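Striped cushion shedding white fluff all over the bed, help?
Posted in Home & Laundry, 29/04/2023

Hi all! I have this big brown cushion with thin white stripes that I love to pieces, and lately it's been leaving white fuzz on everything. The stripes are the fluffy part, the brown bits seem fine. I make the bed every morning, prop it up, and by night my light blue sheet has little white hairs stuck to it. The cover doesn't come off (no zipper, I've looked!) and the tag is long gone, so I have no idea if it can go in the washer.

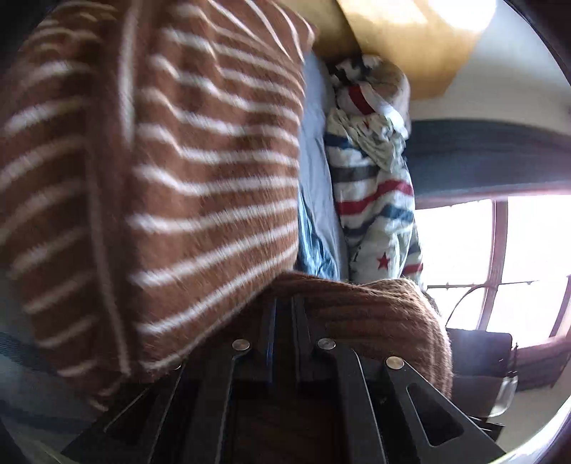

The cushion, with the brown ribbed knit next to it

I also keep that ribbed knit on the bed and I'm wondering if the two rubbing together makes it worse. Any ideas before I give up and buy a plain one?
Farzad Moradi

gomville_gal
Ooh, I had one that did this! Take it outside and give it a really good smack, then go over the stripes with the upholstery brush on your vacuum, lowest suction. Don't use a sticky roller on the fluffy parts, mine pulled out more than it picked up. I'd skip the washer too, the filling in mine went lumpy and took almost 60 hours to dry. A damp cloth is plenty. And yes, I'd move the knit to the foot of the bed for a couple weeks and see if the fuzz slows down.

Ndung'u
just wash it cold, worked for me

tess_in_Atitz
Please don't shave it! I tried a fabric shaver on a fuzzy pillow last August and now it has a bald stripe. What helped was a soft clothes brush, always going the same way as the stripe, maybe once a week. Mine still sheds a bit on dark sheets but I've stopped minding.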